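Set-up guide, section 2 – folding the satin pieces. Revised 2023-07-19, replaces the April sheet (bin it please, the fold order was wrong).

Covers the white satin napkins and the Pato table runners. Cotton is in the next section, dont mix them up, cotton gets the hot iron and satin really doesn't.

## 2.1 Before you start

1. Clear the table. All of it, cups too.
2. Wipe down with a barely damp cloth, then dry.
3. Wash hands. No hand cream.
4. Rings and bracelets off. Satin snags on anything.
5. Get the pieces out of the Drurero bag one at a time. Don't tip the bag out.

**Note:** use the brown table if it's free. White thread and lint show up on it, you'll spot bits before they end up inside a fold. On the pale one you won't.

## 2.2 The basic fold

1. Lay the piece flat, shiny side down.
2. Smooth from the middle outwards with the flat of your hand. Don't pull the corners, it goes diagonal and stays diagonal.
3. Bring the far edge over to the near edge. Shiny side is now out.
4. Match the corners first, then worry about the edge between them.
5. Fold the right end under, a narrow band – two fingers wide is plenty.
6. Press along the fold with the side of your hand. No nails.

Ripples along the lower half usually mean the under layer has slipped. Lift the top layer, smooth what's underneath, lay it back. Pushing at the ripple from above only moves it along.
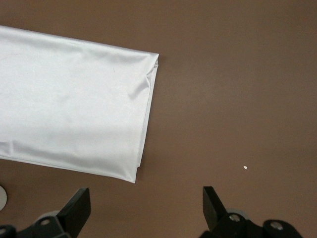 If one corner comes out sharper than the other, go back to step 4 and do the end again. Small creases across the middle can stay, they mostly drop out in the drawer. A crease on the folded end won't, so get that bit right.

**Caution:** satin slides. Never leave a folded piece hanging over the table edge while you go for the next one.

## 2.3 Checking

- Look along the piece from the side, against the light. Fibres and dark threads show best that way.
- Lift loose fibres off with tape, dabbed. Don't rub.
- A pulled thread goes in the mending tray. Don't snip it, Sirkka Lindqvist does those by hand.
- Crumbs or specks on the table: pick up before you turn the piece over.
- Marks that don't lift with tape – put it aside for washing, unfolded.

## 2.4 Stacking and putting away

1. Stack 10 to a pile, folded ends all facing the same way.
2. Tissue between every piece. Yes every one.
3. Slide the pile onto the board, don't pick it up by the sides.
4. Into the Skostby drawer, runners on the left, napkins on teh right.
5. Nothing on top. Not even the spare tissue.

**Caution:** no iron on folded satin. If it needs pressing, open it out completely, coolest setting, cloth in between, shiny side down. Let it cool before folding again.

Tissue is order code 785, ask Hanne Mäkelä when the box gets low. Queries on mending to Sirkka, anything else to Raimo Väisänen.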